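Sorting and storing a large collection of small toy vehicles

Last updated: July

Posted by Bhattacharjee

My father-in-law has handed over his toy car collection. It came in banana boxes, most of it wrapped in newspaper, and my list stands at 632 with one box still to open. The majority are small-scale cars and vans, with a fair number of lorries and farm vehicles. Very few have their own packaging.

We've got a dry spare bedroom and a loft that gets very hot in summer. I don't want to display all of them. I'd like to be able to find a given one without emptying everything on to the bed, and I'd like the paint to be no worse in ten years than it is today. The children are allowed to play with the scruffy ones, so those need to be kept somewhere separate.

What do people use for this, and how do you label it all? I've looked at the cases with foam slots but at this number they'd cost more than the cars are worth. Also, is there any point in cleaning them first?

Gordon Lapointe

Spare bedroom, without question. Lofts are bad for this. Heat softens old tyres and they can stick to whatever they're standing on, and the damp in winter gets at bare metal axles.

I have a bit over 1000 and I keep them in shallow plastic drawers, one layer deep. Don't stack cars on top of each other even if they're wrapped. The ones underneath get rubbed at the roof edges and door pillars, and white and yellow paint shows it worst. Line each drawer with plain acid-free tissue or undyed cotton. Avoid bubble wrap directly against the paint, as it can leave a pattern of rings over time. Get rid of the newspaper as soon as you can -- the ink transfers.

For labelling, forget about sorting by maker to begin with. I did that and had to redo it when I found how many had nothing legible on the base. Sort by type of vehicle, so saloons, vans, pickups, lorries, tractors and so on. Give every drawer a letter and every car a number in a notebook or spreadsheet. Write the number on a slip of paper that lies under the car. Never put a sticker on the car itself.

While you're working through them, use a few big plastic bins as halfway houses, one for each type. Take them out one at a time and photograph each one from above and from the side against something pale and plain. You'll want those photographs if you ever insure or sell.

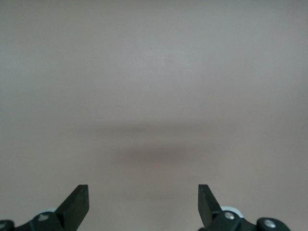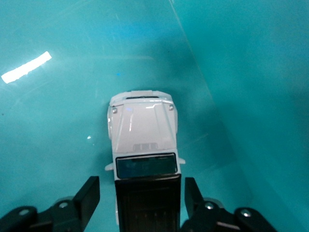 How often should the drawers be opened and checked once everything is put away?

Twice a year is enough in a heated room, once after the winter and once at the end of summer. Look at the tyres first, then the undersides for any white powder or rust. Change the tissue if it has gone limp or yellow. If you find one car with powder on it, move it to a box on its own until you know what it is.

On cleaning, yes but gently. A soft make-up brush for dust. If they're greasy, lukewarm water with a drop of washing-up liquid on a cotton bud, and dry straight away. Keep water off paper labels and transfers. Don't use polish. I tried one called Jivar on a van years ago and it took the lettering off the side.

Lornitz

I'd just use egg boxes. They're free and the small ones fit if you put them in nose down. Write on the lid.

Clistuneo

Please don't use egg boxes for anything you care about. Cardboard holds damp, and the cups are the wrong shape so the mirrors and bumpers catch. Fine for the children's ones I suppose.

I agree with most of what Gordon says but I'd go further on the spreadsheet. Add a column for condition and keep it simple, a mark out of 8 or whatever you like, as long as you stick to it. Mine has colour, type, condition, drawer, and who it came from. It took me most of a winter, doing a drawer at a time in the evenings. Your father-in-law may remember where some of them were bought, so ask him now and write that in too. I left it too long with my uncle's.

One more thing, check the drawer runners before you buy. I bought 2 units with cheap runners and they jerk when you pull them, so every car ends up rolled to the back. A strip of felt across the drawer behind each row stops that.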